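Kadlec Adds Arched-Panel Interior Doors to Its Made-to-Order Range
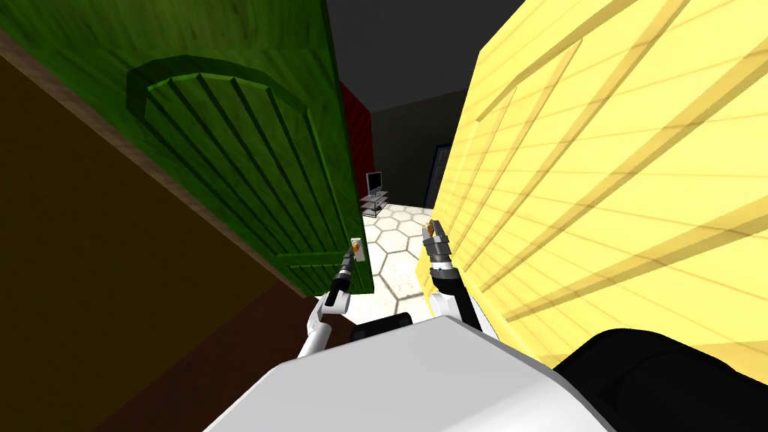 Rendering: green door with raised arched panel, vertical grooves and darker green molding.

OMVILLE, September 17, 2025 – Kadlec, a maker of interior doors and frames, today announced the Heka series, a line of made-to-order doors for homes, small hotels and building renovations. Orders are open through the company's Omville showroom and through dealers in Jarnanar.

The Heka series is offered in 37 standard sizes and 10 finishes. Doors can be supplied as a single leaf or as a complete set with frame, hinges and latch already fitted. Left-hand and right-hand versions carry the same list price. Frames are adjustable on site to suit walls that are out of plumb, and trim is shipped long for cutting by the installer.

Standard sizes ship within 8 weeks of a signed drawing. Custom sizes add 2 weeks. Changes to the hinge side, latch height or finish are accepted without charge until the drawing is signed.

"Most of our renovation orders involve openings that were never square to begin with," said Štěpánka Vaněk, head of product at Kadlec. "The frame took longer to develop than the door did. Installers told us in May that the trial version needed more room for adjustment on the latch side, and we changed it."

Finishes are applied at the factory and cured before packing. Touch-up paint in the matching color is included with each order. Kadlec recommends storing doors flat, in a heated room, until installation.

Price lists, section drawings and installation sheets are available to dealers on request. Existing orders for earlier Kadlec doors are not affected, and replacement parts for those models remain in stock.

Dealer training will be held at the Omville showroom. Places can be reserved with Deepika Kartha in dealer support.

Media contact: Bezawit Admasu, Kadlec press office, Omville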